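## 4. Collecting Demonstrations by Remote Control

All demonstrations were recorded in Nurotgate, a simulated kitchen with a two-armed robot at the counter. The operator holds one hand controller per arm and sees the views that the learned policy will later receive: one from each wrist and one from overhead. We gave operators no extra viewpoint. In an early pilot they had a free camera, and they solved the tasks with information that the policy never saw. Policies trained on those episodes reached for objects outside their own field of view and stalled.

### 4.1 What the operator controls

Each controller sets a target pose for one gripper. The target is filtered, limited in speed, and passed to the arm solver at every control step. A trigger closes the fingers in proportion to how far it is pressed. A foot pedal, which we call the clutch, disconnects both controllers so that the operator can move the hands back to a comfortable position while the arms stay still.

Wrist views matter most in the last part of an approach. A woven basket next to a metal can, as in Figure 3a, leaves a narrow choice of finger paths, and the operator must judge clearance mainly from overlap and shading.
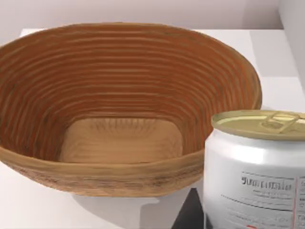
Why not let a planner produce the demonstrations? A planner needs a goal and a grasp for every object in advance, and writing these by hand took us longer per task than recording a person doing it.

We did use a planner for one purpose. Between episodes it returns both arms to the start pose, which removes a source of variation that has no bearing on the task. These return motions are cut from the training data.

### 4.2 Recording procedure

An episode begins when the clutch is first released and ends when the operator presses a stop button. The operator then labels the episode as a success, a failure, or a discard. Discards are reserved for faults in the link or the simulator. Failed attempts are kept but are left out of training except in the recovery study of Section 6.

We collected 2,000 episodes over 13 tasks. Each operator completed 10 practice episodes per task before any were stored. The practice rule was added after we found that first attempts contained long pauses, which the policy learned to copy.

Approaches to fixed appliances need more care than approaches to loose objects. The microwave carries two round dials on its front panel, and the wooden structure to its right limits how far the gripper can swing on that side (Figure 3b). Operators were told to settle the wrist angle before moving in and to avoid correcting it near contact.

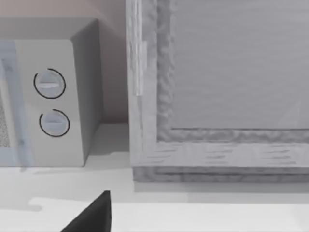
### 4.3 Filtering and replay

Raw episodes pass through Brorex, our replay tool. It runs the stored commands again from the stored start state and compares the final object poses with the original ones. An episode that does not reproduce is removed. Most such cases involved light contact between a finger and a thin rim, where a small timing difference changes the outcome.

Pauses longer than 100 control steps are shortened. We do not shorten pauses while the fingers are closing, as the apparent wait is then part of the grasp. Clutch periods are removed entirely, and the commands on either side are joined without smoothing.

Lighting is kept on during both recording and replay, including shadows from the arms. Figure 3c gives the overhead view with both arms outside the image and their shadows across the counter. 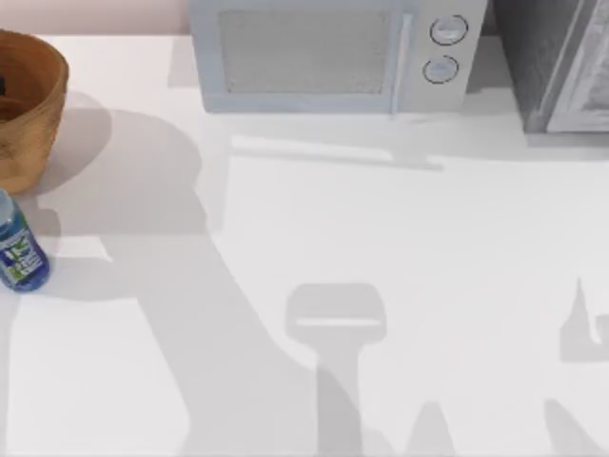 **Figure 3.** Views from Nurotgate: (a) basket and can; (b) microwave dials and adjacent wooden structure; (c) overhead view of the counter.

Turning shadows off makes replay faster, but it also changes the input to the policy at the moments when depth is hardest to judge. We therefore accept the slower replay for all episodes used in training. The same setting is used for evaluation, so the numbers in Section 5 carry no rendering mismatch between the two stages.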